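Timotus Community Help
Tools, Storage and Small Repairs

Black plastic tool case with no label - how do I tell which way up it goes, and is it worth keeping?

Posted by benjelloun_basement
February 3, 2024

Hi all, hoping somebody here has more patience for cases than I do. I'm clearing out my workroom and I've ended up with a hard plastic carrying case that I want to use again. The set that used to live in it is long gone (a Prelari socket set, I think, though I gave the sockets away piece by piece so I couldn't swear to it). There's no sticker on it that I can find, and every single time I open it I seem to get it upside down. With an empty case that's just annoying. Once there are 108 little bits and drivers in there I am going to cry.

What I'd like to do is put a mixed kit in it: the bit set I use most, a small ratchet, a tape, and a few picture hooks. I do a lot of hanging and fixing for my sister and her neighbors, and right now it all rides around in a grocery bag.

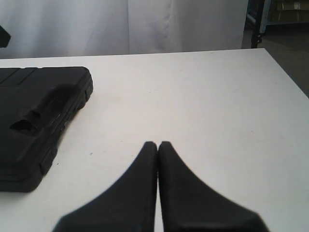 My old worktable is where I've been doing all the sorting, and I wanted a spot with enough space to lay the kit out before committing to anything. I went with white for the top years ago because small screws show up on it, which they do, but so does every smudge and scuff. The case lies flat on it nicely, at least. There are raised panels and grooves molded into the top, and a stepped rim with little notches along it at one end, and I can't make up my mind if I should be reading any of that as a clue to which half is the lid.

So, the things I'd love help with. Is there a standard way to tell lid from base on these? Can I get rid of the molded insert without wrecking the case? And what do people put in instead? I've seen pick-and-pluck foam mentioned on here but it looks like it crumbles if you breathe on it.

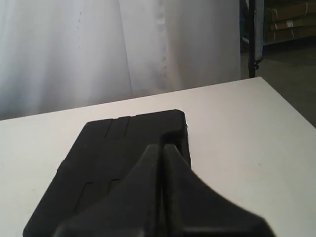 I should say I'm not precious about it. If the answer is "buy a new one," fine, but the hinges feel good, both catches still snap, and I hate throwing out something that works. I did see a Moller organizer with 16 little bins that I liked a lot, only it's much bigger than I want to carry up two flights of stairs. Oh, and it has to stand up by itself in the hall closet, handle up, between the vacuum and the wall. That bit isn't negotiable!

Thanks in advance. I'll be at this all weekend so ask me anything.

Posted by moss_and_mortar

I've rescued a lot of these (my husband would say too many) and yours sounds very saveable.

Lid and base first. Forget the pattern on top, because plenty of makers mold both sides and it'll only confuse you. Look at the seam. Follow it all the way along the front and see whether one half is deeper than the other. On most of mine the deep half is the base. Then look at the catches. If they're the kind that flip, they're usually hinged on one half and hook over a lip on the other, and mine nearly all hook the same way, but I've got one case that does it backward, so check it against the depth before you trust it.

Once you know, MARK IT. I put a strip of bright tape on the lid side, right by the handle, where my thumb goes. Paint pen works too but it rubs off textured plastic after a while, and you'll want to wipe the spot with rubbing alcohol first or it won't stick at all.
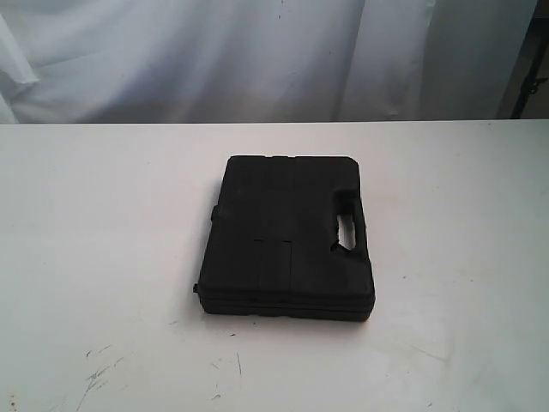

Now the insert. If it's a separate tray, it'll flex a little when you press the middle, and there's normally a tab or a gap along one side where you can get a fingertip in. Work around the edge slowly and it pops out. If nothing moves, it may be part of the shell itself (blow-molded cases are made that way, two skins with air between them) and then please don't start cutting. You'd go straight through into the hollow and end up with a floppy half with sharp edges. Ask me how I know.

If it does come out, I'd skip the pick-and-pluck. Get a sheet of the dense closed-cell stuff, like a camping mat or a kneeling pad from the garden aisle. Trace your tools with chalk, then cut with a fresh blade in a few light passes. Leave a finger notch next to each tool! I forgot that on my first one and had to turn the whole thing over and bang it to get the ratchet out.

Glue the foam to the base only in the corners, so you can change your mind later. Mine got redone in May when I swapped to a longer ratchet and I was glad I'd been stingy with the glue.

Posted by dad_of_2_garage

just get a tool roll. lighter and you can't put it in upside down. I had a case like that and the handle side always ended up against the wall anyway

Posted by quietlyfixing

Tool roll is fine for wrenches but I wouldn't carry loose bits and picture hooks in one, they end up in the bottom of your bag. I'm with the case.

Couple of things to add. You said it has to stand in the closet handle up, so plan the layout for that and put the heavy stuff (ratchet, tape) on the hinge side, down at the bottom when it's standing. The light stuff goes toward the handle. If you do it the other way around it gets tippy, and when you unlatch it everything has slid the wrong way.

Also, with that many bits I'd keep them in their own small holders and cut the foam to fit the holders. Cutting a slot for every bit is a whole weekend and you'll hate it by the second row. The rubbery strips that take a row of bits each are cheap and you can pull one out and stick it in your pocket when you're up a ladder.

Before you buy any foam, close the case with a lump of modeling clay or a wad of foil inside and then see how squashed it gets. That gives you the real depth. I measured mine from the outside once and my lid wouldn't shut for anything.

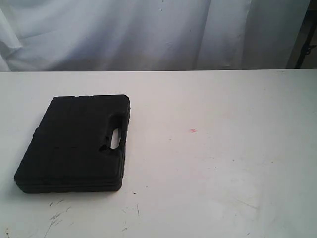
Closed carrying case lying flat, slot handle on the right.

For the handle, if the slot feels narrow on your fingers when the case is loaded, wrap the grip with a bit of old bicycle inner tube or hockey tape. Start at one end, overlap by half, and tuck the tail under the last wrap. It's the cheapest improvement I've made to any of mine, and it gives you another way of telling the thing apart from every other black case in the closet.

Posted by benjelloun_basement

Oh this is great, thank you! I hadn't even thought about which end would be heavy once it's standing up. I'm going to press on the insert tonight and see if it gives. If it doesn't, I'll leave it alone and just use the little bit holders with a strip of kneeling pad over the top to stop the rattling. Bright tape is going on either way - I found half a roll of orange in the junk drawer.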